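July, bench notes, PC assembly demos

Picking this up after lunch, so the morning is from memory. Cristóbal had the arm until 10 and left it in a nice mood for once (tool offset saved, notes in the Plana folder, thank you!!). I took over for the memory and drive tasks on the Dell tower.

Setup is the same as last time: tower on its side on the slotted table, side panel off, fixture tray to the left with the Seagate drive standing in its blue caddy. CPU socket empty, both memory slots empty at the start of every run. I'm driving with the Himano handset again and not hand guiding, because when I push the arm around by the wrist my own elbow ends up in the way of the side camera and Cyprian has to throw the whole thing out.

Did 14 demos before lunch. I'm keeping 10. The other four were all me — two where I started to push before the stick was lined up with the slot, one where I let go of the handset to scratch my nose, and one where I hit record after I'd already moved. Deleted that last one right away so it can't sneak into training.

What's working: come down slowly over the slot, stop, look, and only then push. I used to do it all in one sweep and it looked great, but the policy copied the sweep and skipped the looking. So now I put in a real pause, long enough that it feels silly. Cyprian says the pause shows up nicely in the Dirkwood plots, a flat bit and then the force going up.

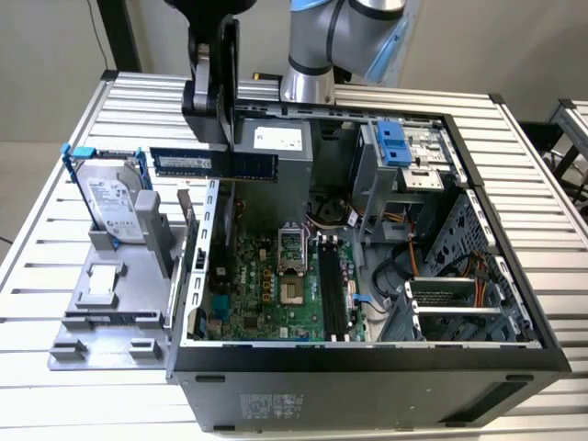
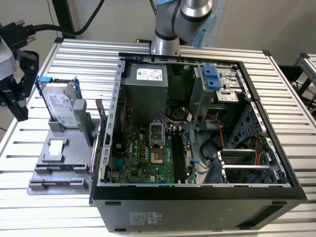
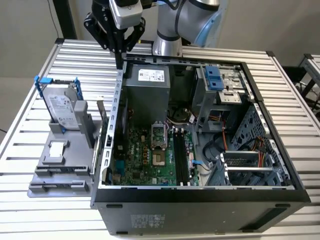
The Dell tower on the slotted table; memory stick in the gripper in the first one only.

Still annoying: the handset gets twitchy at low speed. I turned the scaling down by 2 and that helped with the last bit of the insert, but then the trip across the case takes forever and I get impatient and sloppy. Could we put the scaling on a foot pedal? Yáñez has one on the other bench and I never see it used. Going to ask.

Also, which way round the stick sits in the fingers matters way more than I thought! The notch isn't in the middle, so a flipped stick will never go in, and I don't want to teach it to keep shoving. Check the notch before you hit record, please, everyone.

Cristóbal wants 1000 demos across all the tasks before we retrain. At my pace that's a lot of lunches. Drive caddy runs next, starting at 2, same folder, and I'll write the new offset on the whiteboard if I have to touch it.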